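How to Fold a Letter So It Becomes Its Own Envelope

Posted 2018-07-29 by Keyvan Akbari

You need one sheet of ordinary letter paper and a small sticker. Write on one side only and leave the last 2 inches blank.

1. Lay the sheet with the writing facing up and the short edge toward you.

2. Fold it in half lengthwise, crease lightly, and open it again. The crease is only a guide.

3. Fold the two top corners in to the guide crease. You now have a point at the top.

4. Fold each long side in by an inch. Press these folds hard - a spoon handle works well.

5. Bring the bottom edge up to the base of the point and crease.

6. Fold the point down over the front and close it with the sticker.

Heavy card stock cracks at step 4, so stay with plain writing paper. Colored paper is fine, but dark shades need a white address label.

If you plan to mail it, tape both open ends. Mine have gone from Pudville to Ulton all through May with just the sticker and one strip of tape on each end.

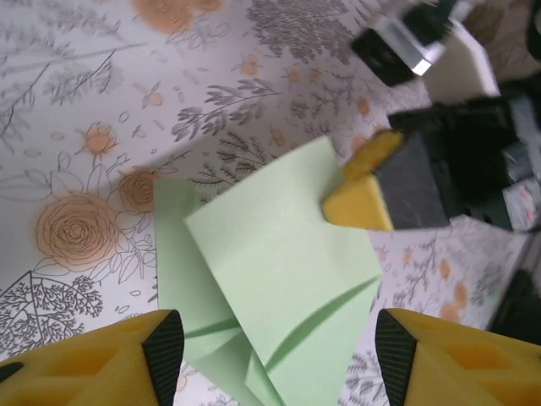

For a longer letter, use two thin sheets stacked and fold them as one. Three is too thick to hold a crease.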